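In February I finally decided to put in order the box of small toys that my niece left at our apartment. She is four and she likes to play shop, so in every room there is some fruit. I found one plum behind the radiator!

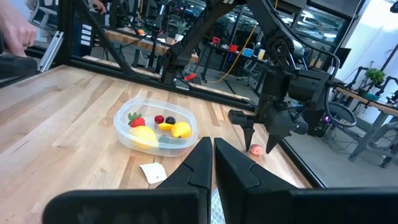
The fruit in its clear box, with the peach still on the table.

My friend Visitación says that a child should see the things she owns, so I chose a box without color. The lemon is my favorite — it is very big next to the strawberry. Next I must do the same with the crayons, and for them I still have no box.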